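Lotdale Public Library @LotdaleLibrary
16 November 2022

The Lotdale Public Library is changing how interlibrary loans are requested, held, and returned. Please read this thread in full if you have a request open now. (1/11)

Requests placed before the change remain valid. You do not need to submit them again, and your place in line is kept. (2/11)

The new limit is 40 active requests per card. The old limit was 50. Cardholders who are over the new limit will keep what they have on order but cannot add to it until the number comes down. (3/11)

Loans from the Ramanauskas collection are handled separately. Those items may be read in the building only. Ask at the second-floor desk and bring your library card. (4/11)

Hold periods: an item from another library will be kept for you for seven days after we send notice. Items from our own shelves are still held for ten. Notices go out by email or text -- please check that the address on your account is current. (5/11)

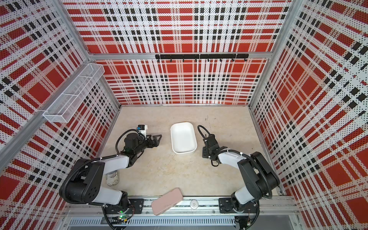
Renewals must be requested before the due date. The lending library makes the decision, and we cannot overrule a refusal. If a renewal is denied, the original due date stands. (6/11)

Please leave the paper band on the cover of each borrowed book. It carries the number our staff use to send the book home. Bands that come loose should be tucked inside the front cover. (7/11)

Interlibrary items should be returned to the Lotdale main desk or to the Flidier Street branch. Do not use the outdoor book drop for these items. (8/11)

Copies of articles and single chapters are sent by email at no charge, up to 300 pages per cardholder per year. Files stay available for download for 30 days. Requests for whole books in scanned form cannot be accepted. (9/11)

Accounts with no interlibrary activity for 180 days will be asked to confirm contact details at the next request. Borrowing history is not kept after an item is returned -- that policy has not changed. (10/11)

Questions about a specific request may be sent to Emiliano Palma, Interlibrary Services, through the contact form on our website. Please include your card number and the title. The full policy will be reviewed again in April. (11/11)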